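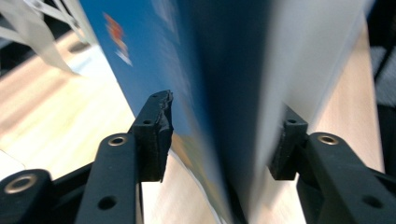

Photo: Eusebio Vidal

Meat box delivery, is anyone still happy with theirs?

palcombe_pete
August 19, 2019
So I've been getting the Lindemann box for a while now (the mixed one, beef, pork and chicken) and I'm on the fence about keeping it. The ground beef is great, no complaints, my kids can tell when I go back to the store stuff. But the last 2 boxes had a lot of chuck roast in them and we are just not a pot roast family in August! I called and the lady was very nice but she said the mixed box is "curated" and they can't swap cuts. Is that normal? What's everybody else using?

gristle_and_bone
Normal for Lindemann, yeah. You have to go up to their custom box to pick your own and it costs more. I did that for a while and then quit. Barorham lets you choose everything from the start, and their pork chops are thick enough to stay juicy on the grill. Shipping is slower though.

marcy759
I'm going to disagree on Barorham. I had 3 orders from them and one showed up with the dry ice completely gone and the steaks soft. They refunded me, fine, but I still had to throw out dinner for the week and I had people coming over. I'll take a boring chuck roast that's frozen solid, thank you very much.

gristle_and_bone
Where are you, though? I'm one state over from their warehouse and mine come like bricks. I think it's a distance thing more than a Barorham thing.

marcy759
Arizona. And if they can't ship to Arizona in the summer they shouldn't take the order!

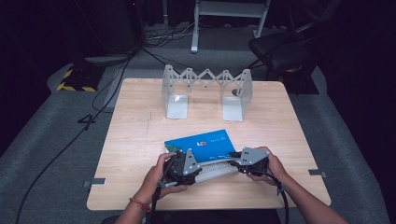

palcombe_pete
OK that's a fair point, and I'm in Nevada so now I'm nervous. Marcy, did you try them again in the winter? I do like the idea of picking my own cuts, we'd get thighs and ground beef and maybe a flank steak and call it good.

marcy759
Nope, never went back. Went with Arex after that. Smaller boxes, 4 people in my house and it lasts us maybe half the month, but it's always arrived frozen. The bacon is too salty for me, my husband loves it.

tallowtown
Can I be the grump here? You can do all of this with a chest freezer and a local rancher. We split a quarter of a beef with my sister and it beats any of these boxes on price, and I know which pasture it came from. "Grass fed" on a website could mean a lot of things. Ask them if it's grass finished and see how long it takes to get an answer.

palcombe_pete
I did ask Lindemann that and they said finished too, got the email back the same afternoon. I'd love to do the quarter beef thing but we're in an apartment and I've got the freezer on top of the fridge and that's it. It's already full of chuck roast lol

tallowtown
Well shoot, that'll do it. Cut one of those roasts into cubes while it's half frozen and skewer it after a night in something acidic. Or run it through a grinder if you have one, chuck makes the best burgers anyway.

gristle_and_bone
Seconding the grinder. The attachment for my stand mixer has paid for itself.

palcombe_pete
We do have the mixer! Going to look for the attachment tonight. I'll pause Lindemann for a month and try a small Arex box, will report back on the bacon.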